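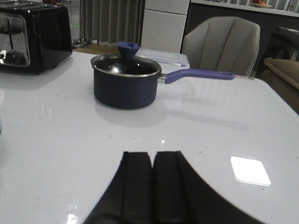 Dunkelblauer Topf mit Glasdeckel auf weißer Tischplatte

Lesezeit: 2 Minuten
Drucken | Per E-Mail senden

Ticket: Eignungstest Radiologie bricht ab
Portal: Berufswahl Hilldale
Status: in Beobachtung

Fehlerbild: Nach Frage 17 von 30 lädt die Seite neu, der Fortschritt geht verloren. Betroffen ist nur der Test für Radiologie – MTA und Pflege laufen durch.

16. Mai 2021: In Plelinine reproduziert, 2 Browser, gleiches Ergebnis. Sitzungscookie wird beim Abschnittswechsel überschrieben. Modul Mudaliar zurückgesetzt, Cache geleert. Testlauf bis zur Auswertung ohne Abbruch.

Offen: Altstände aus Januar lassen sich nicht fortsetzen. Nutzer müssen neu beginnen.

Ähnliche Tickets
Drirneck: Zertifikat ohne Datum
Auswertung Pflege doppelt versendet
Login nach Passwortwechsel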